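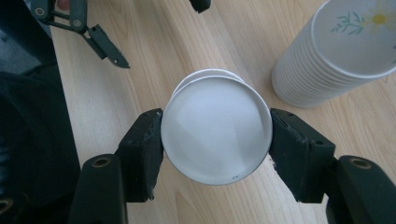
Salness white paper cups, nested, base view.

The Salness cup was reviewed for use in the staff refreshment area at Fadorura over a period of two weeks. It is a plain white paper cup with a rolled rim around the base and a very small printed mark near its edge.

Cups separated cleanly from the stack, although three pairs had to be pulled apart by hand. Coffee held for an hour produced no leaks – the side seam did soften slightly. The cup is recommended for hot drinks served without a lid.

Reviewed by Veronica Mocanu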